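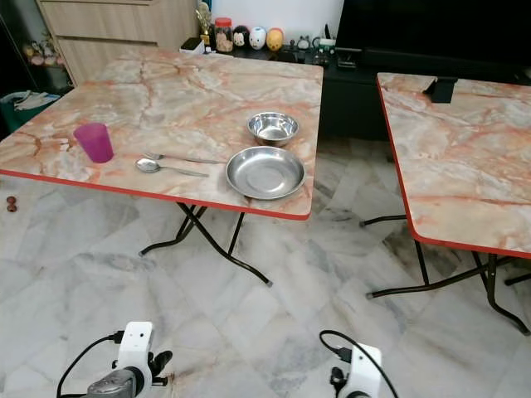

Yaneth Echeverri has been checking feet for most of her working life and she wants more people to let her. She is the foot nurse at the Dosdale clinic, two rooms above the old feed store in Wallolport, and we talked in October between her patients, which meant I got her in short bursts. She does a meal class too, though she'd like it known it isn't a diet class. A spoon, a fork, a cup, a small deep bowl, a wide plate, steel mostly – she asks people to work with the dishes they already own. "I'm not going to tell anybody to buy a special plate," she said. "Put your rice in the small bowl first. Then look at it. That's the class."

But feet. That's what she wanted to talk about.

"People come in for their sugar and they keep their shoes on," she said. "I can't do much with a shoe."

The problem, as she explains it, is that high blood sugar over years can damage the nerves, and the feet often go first. You stop feeling things. A pebble, a seam, a blister. Add poor blood flow and a small sore takes a long time to close, and it can get infected. Some of those end in a hospital bed. Some end in an amputation.

She had one man, a roofer, who walked on a tack for two days. It was in his boot. He found it when he turned the boot over to clean it.

"He wasn't careless. He really did not feel it. He was more upset about the boot."

The clinic saw 2744 people last year for all kinds of things. Of those, 309 had a full foot check. Echeverri thinks that's low. Her coworker Somtochukwu Balogun, who runs the front desk and keeps the numbers, thinks it's low too but says it was worse before they started asking everyone with diabetes to take off their socks in the exam room, no matter what they came for.

"Ear infection? Socks off," Balogun said. "They look at me like I'm crazy. Fine."

What happens in a check? Not a lot, and it doesn't hurt. She looks at the skin, between the toes, the nails, the heels. Feels for a pulse on top of the foot. Then a thin nylon thread, pressed on a few spots while the patient's eyes are shut. Say yes when you feel it. Takes 8 minutes if nobody's chatting. Everybody chats.

I asked if people are scared of it. Long pause.

"They're scared of what comes after. Somebody's uncle lost a leg, somebody's mother. So they figure if they don't come, it isn't happening. I get that. My father was the same way, he hid his foot from me and I was already a nurse."

He kept the foot, by the way. She made me write that down.

Chiamaka Okonkwo came in while we were talking. She's been a patient for years and didn't mind being quoted. She checks her own feet every night at almost 10, after the news, with a hand mirror on the floor because her knees don't bend the way they used to. "I set it down and hold my foot over it. My grandson thinks it's hilarious." She found a crack in her heel that way last winter, called the next morning, and it was closed up in a few weeks.

Echeverri's advice, more or less in the order she gave it. Look every day. Wash in warm water, not hot, and test it with your elbow since your feet may lie to you. Dry between the toes. Lotion on the tops and bottoms but not between. No bare feet, even in the house. Shake out your shoes before you put them on – she said this one three times. Don't cut corns yourself and don't use the drugstore acid pads. If you smoke, ask for help stopping. Call about a sore, a color change, swelling, a spot that feels hot. Dont wait for the next appointment.

And shoes? She sighed. Shop in the afternoon when feet are a little bigger. Wide toe box. Break them in slowly, an hour or so at frist.

The clinic has a walk-in hour for feet now, 2 in the afternoon, no referral. Yiran Xie, the newer nurse, covers it when Echeverri is out doing home visits. It's been slow. A few people come for the chairs, Xie said, and then stay for the check.

I had one more question but the next patient was already in the doorway, and Echeverri was pointing at his shoes.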